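Rüegg Orders Second Season of Plemside

Oct 2, 2023

Rüegg has renewed its drama series Plemside for a second season, the streaming service announced. The new season will run 14 episodes, four more than the first, and filming is set to begin in December at the Jalska studio complex.

The series follows two sisters who inherit a ferry company in a failing harbor town. Production company Turkier will return, with the full main cast under contract. A new head writer will be named before filming starts.

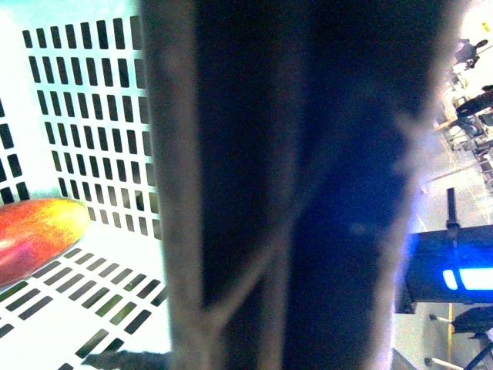 Open Casting for Extras

Turkier is seeking 500 background performers for harbor and market sequences. Applications are open to adults living within 100 miles of Jalska. No acting experience is required, but applicants must be free for at least three full days of filming. More than 2,000 people applied for the first season, and those who were not selected may apply again. 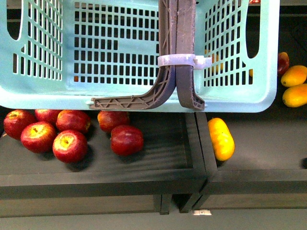
Performers will be paid a daily rate, with meals and parking provided. Applications must be made through the Turkier website – paper forms will not be accepted this year.

Rüegg has not set a release date for the second season. All episodes of the first remain available to subscribers, and a special on the making of the series will be added in December.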